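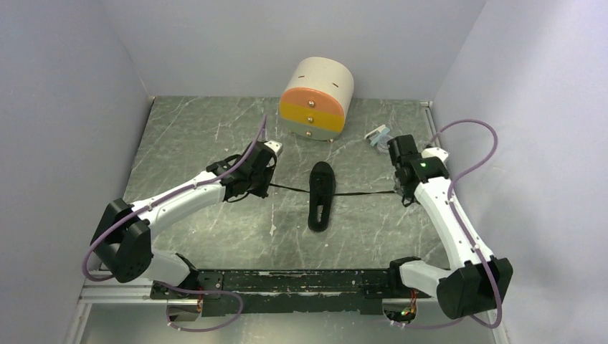 How long does the visit to the Trendau shoe works take?
It takes 90 minutes if you stay with the group, and a little more if you want to see the shop at the end.

Visit to Trendau, Britville
Jul 26, 2020

I wanted to see this place since I moved to Britville, and the open day was a good occasion. From the station I took the bus 321 and got off in front of the gate. The reception gave us a paper badge and a small card with the plan of the building. My card had the ground floor printed upside down, so I walked first into the canteen.

The visit starts with the leather store. It is a cool room with a strong smell, and the guide asked us to touch two skins with closed eyes and say which one is for the upper and which one is for the lining. I was wrong. After this we went to the cutting room, where they explained how the pattern pieces are laid close together to save material. A man in our group had worked with furniture leather all his life and he asked many good questions about the thickness. I wrote down some of the answers but I can't read all my writing now.

Next is the finishing department, and this was for me the best part. People think that a shoe is ready when the sole is on, but there is still a lot of small work: the insole must go in flat, the laces must have the same length on both sides, and the tongue must stay in the middle. For the Esano model, a walking shoe, they finish 136 pairs in one day.
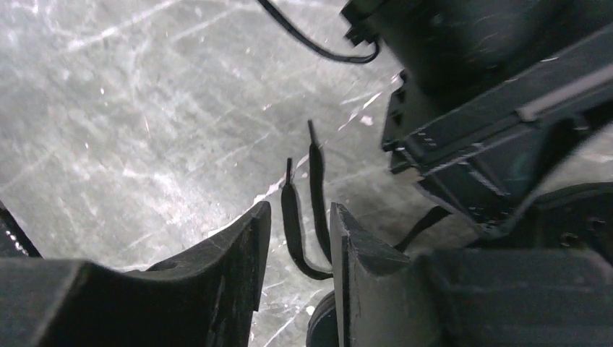 With laces it is the same as with the insoles, the small mistakes are the ones which come back from the customer. If the lace goes once from above and once from below, the shoe pulls to one side and you feel it after an hour of walking. We could try it ourselves on a sample shoe. I needed three attempts for a straight row, and my fingers are not big! The guide recommended to start always from the toe and to make the ends equal before the second pair of holes. At home I did it for years in the other direction.
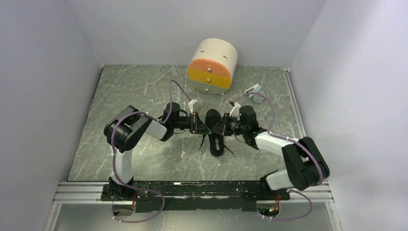
Nesma Shehata
Visitor and member of the Hegazy Walking Club

The last stop is the shop. Prices are lower than in town, but the small sizes were almost finished. I bought 4 pairs of insoles for our club and one pair of brown laces. The cashier told me that wet insoles should be taken out and dried away from the heater, because the edges bend and then they never lie flat again.

The next open day is in August. You must book by telephone, and children are welcome if they wear closed shoes. Take something to drink with you, the canteen closes early.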